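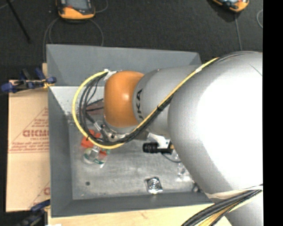
Notebook, 9/1/24: dye vats, second go at the walnut

Right, back at the bench on a Sunday with the radio on and the big pan simmering, so I'm writing this up while I wait. Ffion wants a brown for the Lema blankets that doesn't go ginger in the light, and the July batch went very ginger indeed (she brought one back to show me, poor thing, it looked like a fox).

Weighed out 200 g of the Bestton fleece yarn, scoured last night and left to drain over the bath. Walnut hulls from Emese's tree, the bag she froze in the autumn, 100 g chopped up small and soaked since Friday. The soak water was already nearly black and smelled like a pond. Gloves!! I forgot them last time and had brown thumbs for a fortnight.

Split the yarn into two lots. First one straight into the strained liquor with nothing else. Second one had the iron dip afterwards, very weak, 30 minutes and then out and rinsed till the water ran clear. I was tempted to leave it longer but Kaede's note from her own tests says the wool goes harsh if you get greedy with iron, and she's usually right about these things.

First lot: nice warm mid-brown, a bit like strong tea. Pretty even apart from one patch where I'd tied the skein too tight. Must use looser ties, figure of eight, I write this every single time.

Second lot: much better than I'd hoped. Cooler, greyer, no orange in it while wet. Feels all right between the fingers too. I'd like to see it properly dry before I get excited, wet wool always lies.

Still don't know whether it's our water making the difference. Hinata used rainwater for her lot and got something closer to chocolate. Brijesh, if you read this before Tuesday, could you fill the two blue drums from the butt? And the lid on the Sturkodside scales is sticking again, you have to thump it on the left.

Shade card numbers: tea brown is 931, the grey one hasn't got a number yet. I've pinned snips of both to the inside back cover, half of each under black card, and the book's going on the windowsill so we can see what the light does to them.

To do: more hulls (ask Emese nicely), new muslin because the old one has a hole I could put my fist through, and try a third lot with the iron in first.

Pan's off now. Leaving the leftover liquor in the lidded bucket by the sink, please don't tip it away, there's a good pale fawn left in there.

3 comments
Share 2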